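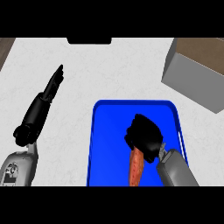
A white tabletop with a faint grey mottle

12 shares 3 comments

Stotine Community Kitchen: progress report to the Serrano Fund
Reporting period: to the end of April
Prepared by Toivo Savolainen, project lead

1. Where we are

The cooking courses are running on the Stotine site and will go on there until the summer break. The lunch club has moved from the old hall to the Zammont estate as planned. The recipe booklet is behind. The training kitchen refit is partly done and is covered in section 4.

We have had 204 people through the courses so far against a target of 238 for the full year. The remaining places are in the early summer courses, which are open for booking now. The daytime courses filled quickly. The evening ones did not, and we have moved the start from 6.30 to 7.15 after several people told us they were coming straight from work and missing the first part.

2. Courses

The basic course is the one most people sign up for. It covers planning a week of meals, using a freezer properly, cooking dried beans and pulses, and making a soup, a stew and a baked dish from what is cheap that week. We dropped the bread session from it in the winter. There was never enough time for the dough to prove and people were going home with something underbaked. Bread now has a separate morning and is going better.

The course for people living alone has been rewritten. The first version was really the basic course with smaller amounts, and the feedback forms said so. The new one starts from a single chicken portion or a tin of fish and works outwards, and it spends more time on leftovers. Two of the tutors tested it on each other before it was offered.

We said in the application that we would run a course for young people leaving care. This has not started. The council team we were working with was reorganised and our contact moved to another post. We have a meeting booked with the new manager and would like to carry this over into the next period.

Interpreting has cost more than we budgeted for. Demand for Arabic and Romanian was higher than we guessed, and on two courses we needed an interpreter for every session. We have covered this from the publicity line, where we spent very little.

3. Lunch club

The move to Zammont was done over the school holiday. The new room is smaller but it is on the ground floor, it is on the bus route and the heating works. Some of the people who used to come to the old hall have not followed us. We rang those we had numbers for. A few said the second bus put them off, and one had moved away. A lift-share has been set up by members themselves and seems to be holding.

The menu is a soup, a main and a pudding, with a vegetarian main every time. Prices have stayed the same. Food costs went up through the winter, mostly oil, butter and eggs, and we met this by changing the puddings and buying vegetables by the sack from the wholesale market. Carrots and swede have featured heavily and this has been noticed.

The food hygiene inspection took place in the new premises. We kept the top rating. The inspector asked for clearer date labels in the tall fridge and for the allergen folder to be kept by the hatch, and both were sorted out the same afternoon.

4. Training kitchen

The wiring, the extraction and the new sinks are finished and signed off. The floor was laid in March. The tables and worktops are still to be fitted. We are going for a pale finish throughout, which the tutors asked for so that spills show up.

The delay is down to the gas supply. The pipe into the building was older than the drawings showed and had to be replaced before the new cookers could be connected. The work was paid for by the landlord, but it took five weeks and the fitters had to be rebooked. We taught on portable induction hobs during that time. These were good enough that we intend to keep them for outreach sessions.

We expect to be underspent by up to £2000 on the refit. We would like the Fund's agreement to move this to interpreting.

5. Bookings and records

We changed to the Wokitz booking system at the start of the period. It sends reminders by text the day before a session and fewer people now fail to turn up. It does not handle waiting lists well. If someone cancels, a member of staff has to look at the list and ring the next person, and at busy times this has not always been done. We are looking at whether a better setup is possible within the package we have.

Dietary and medical details are now kept apart from contact details, as the Fund asked after the last report. Only the course tutor and the office can open them. Paper forms from before the change have been shredded.

6. Recipe booklet

The booklet was due to go to print in February. The recipes are all in and have been cooked through once. Several needed changes to the quantities, and the lentil pie has been taken out altogether. What is left to do is the layout, the costings, which were worked out on last autumn's prices and need redoing, and the proofreading. We now aim to have it ready for the start of the autumn courses.

7. Staffing

Our kitchen assistant left in March for a full-time job in a school kitchen. The post was advertised locally and we have made an appointment, subject to references. The tutors have covered the clearing up in the meantime and have been paid for the extra hours.

8. Decisions needed from the Fund

Agreement to move the refit underspend to interpreting.
Agreement to carry the care leavers' course into the next period.
A new date for the site visit. Mornings are best, before 11.30, when the lunch club needs the room.

The accounts for the period have been sent separately.

Share this 12 shares
3 comments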